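2022-12-26

Quiet building, heat barely on, good day to do the shopping list I've been dodging. The February order has to go in as one request this time (last time we sent four little ones and they came back in four different states of approval), so I'm putting my thinking down here and anybody can scribble on it when they're back.

What we have to spend is $3145. That's after the Gorkine service plan, which I already took off the top, so please don't take it off again like I did on Friday and then panic for an hour.

Biggest item is fingers. The set we like from Felov is $343 with the mounting hardware, and I want 4 of them, so $1372. I know that's a big bite! But dish work is hard on fingertips, all those thin wires and hard rims, and I'd love to stop babying the pairs we've got. I also asked Felov if they'd sell the pads separately. No answer yet, probably not until after New Year's.

Second item is dishes. I keep wanting to call this one petty cash, but it should be a real line. Bowls standing on edge in a wire rack are a much nastier problem than bowls on a table, and painted ones next to plain white ones are nastier again, so I want a proper mix and spares of everything. Budgate has a $125 box of mixed seconds, restaurant stuff and odd patterns. Two boxes, $250.

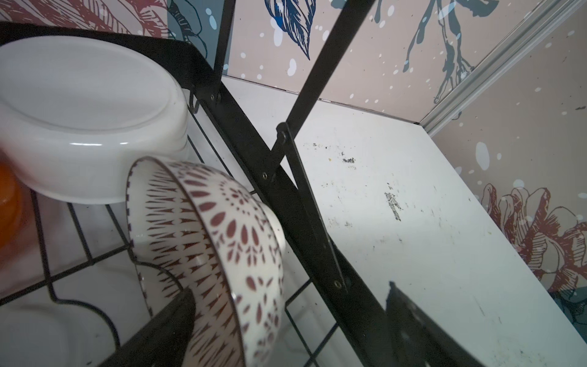 Xiuying Yu wrote back on the draft that two boxes is one too many, and that she would put the second $125 toward another rack, a different make, because we'll learn more from a new rack than from the fortieth bowl. She also wants to know why there's no line for shipping. Fair on both counts! I'd forgotten shipping completely. Going with one box and one rack allowance, same total, and I'm adding $125 for freight and crossing my fingers.

So the running total is 1372 plus 250 plus 125, which gets me to $1747 and leaves $1398. Checked it twice, on paper.

Now the part I go back and forth on. Tian quoted us a refurbished spare forearm, and it would eat about $900 of what's left. Arguments for: if a forearm goes down we're stuck until the repair comes back, and I can't plan anything around that. Arguments against: it might sit in a box for two years while we wish we'd bought cables. I lean yes, but only if Tian puts the return terms in writing. The phone version was friendly and vague.
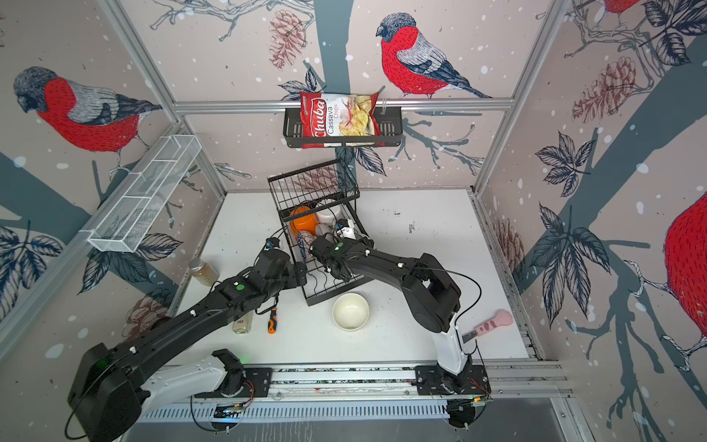 Storage is the other thing I had penciled in, mostly bins and wall shelving, and I'm cutting it. I had a second mesh shelf down for the left wall, and the white one already up there is sitting empty, compartments and all, so that would be a silly thing to ask for. The jar, the little bottle and the screwdriver could all move off the tabletop and go in it tomorrow for zero dollars. (The chips can stay in the black basket, I have no quarrel with the chips.) I'd sooner put the shelving money into cable sleeves and a few spare camera cables, and I still need prices on both.

To do before this goes in:
Get Tian's return terms by email
Chase Felov about pads
Ask Budgate if we can pick the colors or if it's potluck
Price sleeves and camera cables
Pick the second rack, Xiuying has opinions so she gets first choice

If the forearm falls through I'd buy one more set of fingers and hold the rest for spring. Leaving the spreadsheet open on the bench machine, column F is mine, please don't sort it.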